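Speaker notes: Folding at Hukoner
Staff afternoon, April 14, 2023
Speaker: Tatu Mohamedi. Slides run by Erasto Kombo.

Slide 1. Say hello, say where the toilets are. I run the linen and clothing room at Javell. We handled 1,068 garments in October and nearly all of them were folded by hand.

Slide 2. Start with creases. There are two sorts. A soft fold comes from the cloth being dropped in a heap, and it shakes out. A pressed crease comes from weight left on top, and that one needs steam or a damp cloth. Ask the room which they see more of at home. Give them a minute.

Slide 3. How to pick a garment up out of a heap. Most people grab the nearest handful and pull, and three other things come with it. Look for a raised bit of cloth, pinch it, lift slowly and let the rest hang. Then find a seam and work along it to a corner. Go slowly on this slide, the people at the back lost it last time.

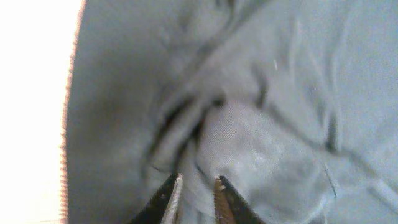

Once you have a corner you can find the second one by running your hand along the hem. Hold both, give one shake, lay it flat. Smooth from the middle outwards. Do the shirt first, then the trousers if there is time.

Slide 4. Cloth types. Twill has fine slanting lines and hangs well. Plain weave marks more easily. Pass the two samples round, start them at opposite ends of the room, and get them back before the break.

Slide 5. The Carvalho trial. We timed 316 shirts, half folded on a table and half on a board. The board was quicker for new staff and made no difference to the rest. Don't get drawn into the cost. Anyone who asks can have the sheet from Erasto.

Slide 6. Questions. If someone brings up the Iner shelves, say the depth is still being measured. Finish by ten to four, the room is booked after us.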